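4. Data Collection

The Sanna project trains a grasping policy from demonstrations recorded with hand-held grippers. Omprakash Kushwaha and Serena Greco prepared the task list in July, covering 40 short pick-and-place tasks with everyday objects. The team recorded 722 demonstrations in total. Each was reviewed for tracking quality — chiefly loss of the marker — and 553 were accepted for training.
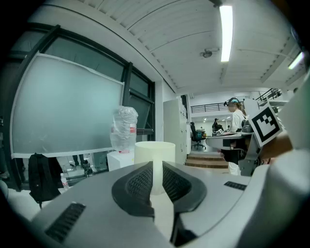 Why were rejected demonstrations not repaired by hand? Manual correction would have introduced motions that no operator performed, and the team preferred a smaller set of unaltered recordings.

Training on the accepted set is described in Section 5.

Contact: Sanna Project Group, Guvbridge | © Sanna Project Group | Back to top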